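Release 2 of the Kestton Household Equipment Disposal Records. Last revised Jun 6, 2024. Please read the section on known gaps before using the weight fields.

# Kestton Household Equipment Disposal Records

## Summary

This data set contains 2537 records of household and small-office electrical equipment handed in at the Kestton and Thepsuriya drop-off sites. Each record describes one item at the moment it was accepted at the counter. The records were compiled by the Plamedeo Office for Materials Recovery and are issued as a single table with a supporting code list.

The data set is intended for people who study local waste flows, plan collection services, or teach introductory statistics with real administrative data. It contains no personal information about the residents who brought items in.

## Contents of the package

| File | Purpose |
|---|---|
| `records.csv` | Main table, one row per item |
| `codes.csv` | Category and condition codes with plain-language labels |
| `sites.csv` | Site names, opening pattern and type of scale in use |
| `CHANGES.md` | Corrections made between releases |
| `LICENSE.md` | Terms of use |

All tables are comma-separated, encoded in UTF-8, and carry a header row. Empty cells mean that no value was written on the intake slip. A zero is a recorded zero.

## Fields in the main table

- `item_id`: a serial number assigned at data entry. It does not match the number on the paper slip.
- `site`: `KES` or `THE`.
- `intake_period`: year and quarter. Exact days were removed before release.
- `category`: a four-letter code, listed in `codes.csv`.
- `weight_kg`: weight in kilograms, to one decimal place.
- `condition`: the clerk's judgment at the counter, using codes A to D.
- `complete`: `Y` if the item was handed in with all its outer panels, `N` if not, `U` if not noted.
- `route`: the first destination after intake (reuse, parts, shredding or hazardous handling).
- `note`: free text, lightly edited for spelling.

The `condition` field reflects appearance only. Clerks were not asked to plug items in, and a code of A should not be read as a statement that the item works.

## How the records were made

Residents bring items to a staffed counter. The clerk fills in a paper slip, weighs the item, and places it in the bay for its route. Slips are collected at the end of each week and typed into the Jistik entry form by office staff. A second member of staff re-enters 400 of the slips without seeing the first entry, and any disagreement is settled by consulting the paper original.

Category codes were assigned at entry and not at the counter. The clerk writes the item down in ordinary words, such as "toaster" or "old stereo with speakers," and the entry staff choose the code. When a slip names several items, each is given its own row and the weight is left empty unless the items were weighed separately.

Free-text notes were reviewed before release. Names, street addresses, telephone numbers and vehicle plates were removed. Where a removal left the note without meaning, the whole note was deleted.

## Categories

There are 30 category codes. The larger groups are listed below; the full list is in `codes.csv`.

- **KITC** Small kitchen appliances, including kettles, toasters and mixers
- **AUDI** Radios, stereos, speakers and record players
- **DISP** Televisions and monitors of every type
- **PCDT** Desktop computers, with or without side panels
- **PCLT** Laptops and tablets
- **CLEA** Vacuum cleaners and carpet cleaners
- **HEAT** Portable heaters and fans
- **TOOL** Corded and cordless hand tools
- **CABL** Loose cables, chargers and power supplies

Keyboards and mice handed in together with a desktop computer are coded separately. Printers have a code of their own and should not be added to PCDT when producing totals for computing equipment. Users who need a broader grouping may apply the `group` column in the code list. 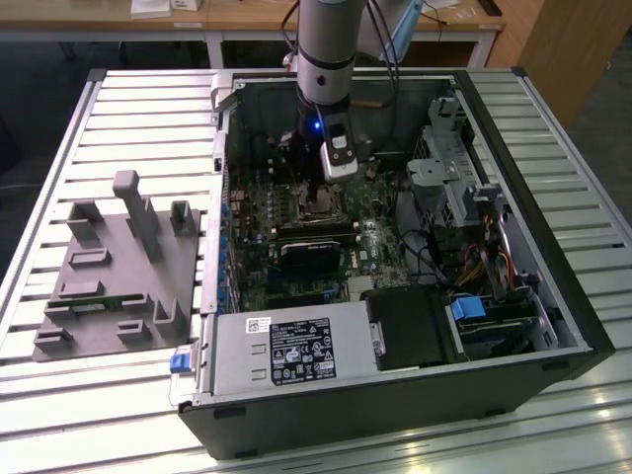
*Figure 1. Category PCDT: desktop tower with side panel removed, recorded as `complete = N`.*

## Known gaps and limits

1. **Weights at Thepsuriya.** The site used a spring scale until January, when a digital scale was installed. Earlier weights tend to be rounded to the nearest whole kilogram. The two series should not be joined without a correction.
2. **Large appliances.** Refrigerators, washing machines and stoves are collected from the curb under a separate service and do not appear in this data set.
3. **Missing condition codes.** Clerks often left this field empty during busy periods. The missing values are therefore unlikely to be random.
4. **Route changes.** Only the first destination is recorded. An item sent for reuse may later have been shredded, and no record of that transfer is held.
5. **Coverage.** The records describe what reached the counter. They should not be used to estimate the amount of equipment owned or discarded in the wider area.

## Terms of use

The tables may be copied, adapted and redistributed, provided that the source is named and changes are stated. The figure may be reproduced with its caption. Suggested wording for a citation:

> Plamedeo Office for Materials Recovery. *Kestton Household Equipment Disposal Records*, Release 2.

## Corrections and contact

Errors should be reported in writing to Tassanee Thaweesak, Records Officer, Plamedeo Office for Materials Recovery. Please quote the `item_id` and the release number. Accepted corrections are listed in `CHANGES.md` and applied at the next release. Requests to view the paper slips are considered case by case and must state the purpose of the inspection.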